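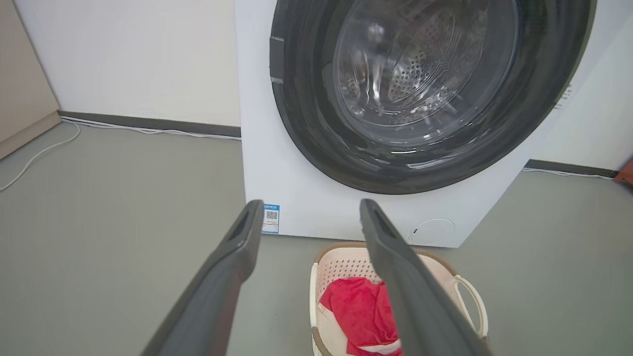 Hiếu Âu has repaired washing machines for 13 years, and on Tuesday he spoke with me about the part of the work he likes least, the small filter at the bottom.

"People call me and say the machine is broken," he told me. "I open the filter and find two coins and a hair clip." He charges the visit anyway. Last March he kept a list of his calls, and of 110 visits many ended in this way.

His customer Horácio Seixas, who joined us for coffee, admitted that he was one of them. "I did not know it could be opened," he said.

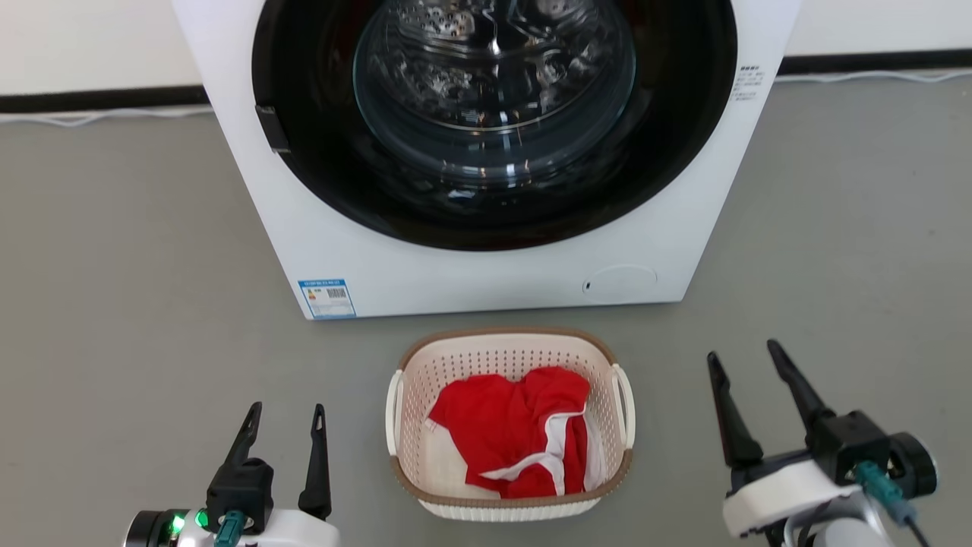 Cleaning the filter is a job Mr. Âu wants everybody to learn. He puts down a towel and a low dish first, and he turns the cover slowly. On a white machine it is easy to miss — a round cover, low on the right side of the front, with a small dark slot at its left edge. "You look at the big door every day," he said. "You never look down there."

About red clothes he was more strict. "Alone, the first time. Cold water. After that we can discuss."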